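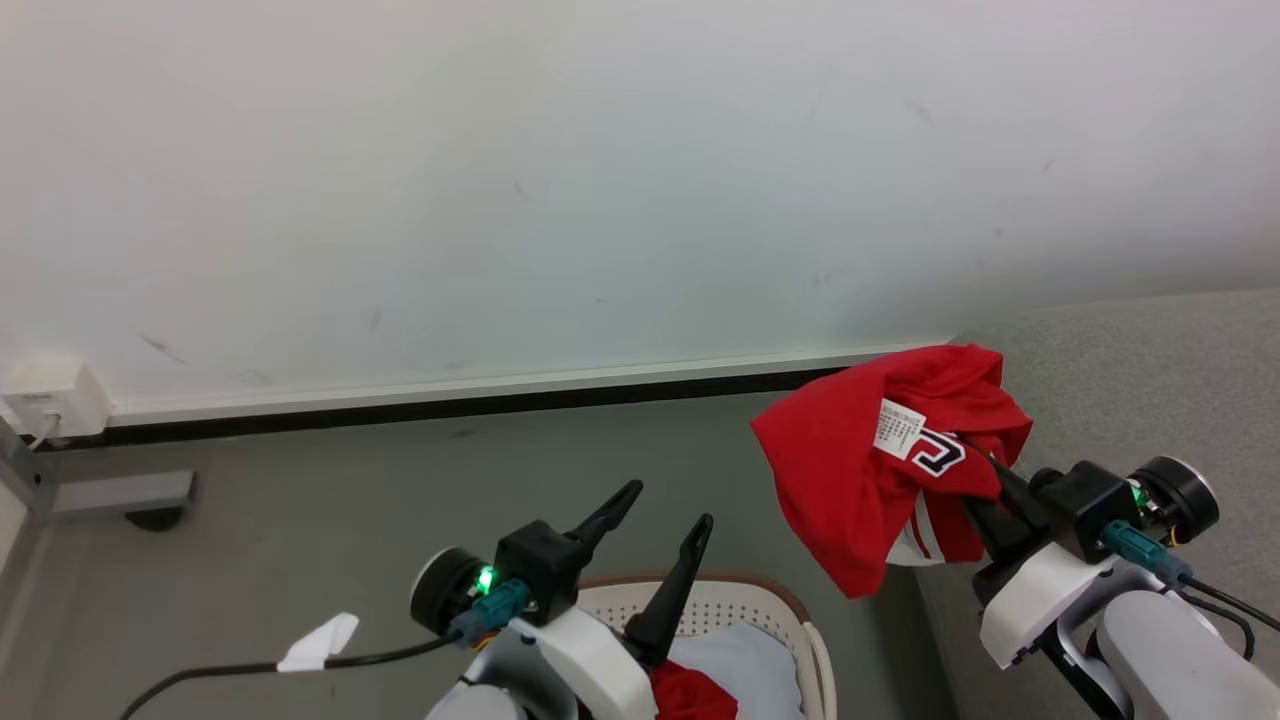 A white wall, a gray floor and two robot arms.

Why do stores put the milk way at the back?

I used to think it was just to annoy me. My mom would send me to Kasteck for one carton of milk, and I'd come home with milk, grapes and a bag of pretzels!

So I asked Kalliopi Ristić, who ran the Kasteck near us. She told me two things. First, milk has to stay cold, and the big fridges are usually at the back, close to where the trucks unload. Second (and this is the sneaky part), walking to the back takes you past lots of other food. The more you see, the more you might buy.

Stores think about shelves, too. Things they really want to sell often go right at grown-up eye level. Cereal for kids may sit lower down -- right where YOU are looking.

Try this next time you go shopping. Write a list with 4 things on it. When you get to the checkout, see what else has landed in the cart. Mine was cookies. Twice!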